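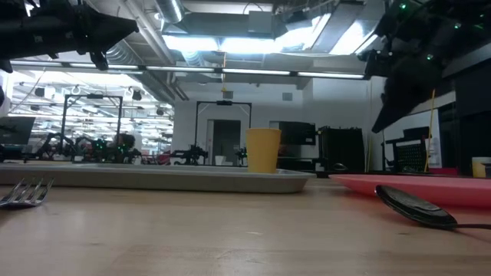 How often should a couple who live together plan a night for just the two of them?
Every couple of weeks is plenty for most people, as long as both of you know when the next one is.

I got to that answer by trying the other ones first. We have been together a long time and both work full days, and last winter we noticed that we mostly talked about the car, the dentist and who was going to be home for the plumber. We still liked each other fine. We just weren't spending any time on it.

In February we started doing a date night every week, the way the magazines tell you to. It lasted 3 weeks. By the third one we were both tired, we had already used up the things we wanted to say, and we sat in a booth at Cundale looking at the dessert menu so we wouldn't have to look at our phones. Dinner was $62 before the tip. I was annoyed about the money the whole drive home and didn't say so, and of course my wife could tell.

After that we did nothing for a while, and that was worse. When there's no plan, somebody has to ask, and the person who asks starts to feel like the only one who cares. In our house that was her. I thought I was being easygoing by saying "whatever you want." She heard it as not wanting anything. We had a fairly long argument about it in the parking lot at the hardware store.

What we do now is simple. Every other week, one of us picks and the other one shows up. The picker doesn't have to ask for approval. The limit is $25 for both of us together, which rules out most restaurants and has been good for us. She picked the walk along the river at Brutasberg, where we got lost and ate crackers on a wall. I picked bowling, which she hates, and she bowled better than I did. Once it was just takeout from Zalley and an old movie with the phones in a drawer.

Some things I would pass along. Put it on the calendar with the time, because "later this week" never comes. If one of you is sick or worn out, move it right then to another date. Don't save up complaints for it. We have a separate talk for bills and chores, usually over coffee, and it's short.

As for sex, since people always mean that too when they ask about date night: we don't schedule it and we don't expect it to follow dinner. Once we dropped the idea that the evening had to lead there, we both relaxed. Some nights it does and some nights we're asleep by ten.

My sister-in-law and her husband go out every week and love it. They have more energy than we do. My next pick is the garden at Tiwari, if it doesn't rain.

Posted 05/08/2026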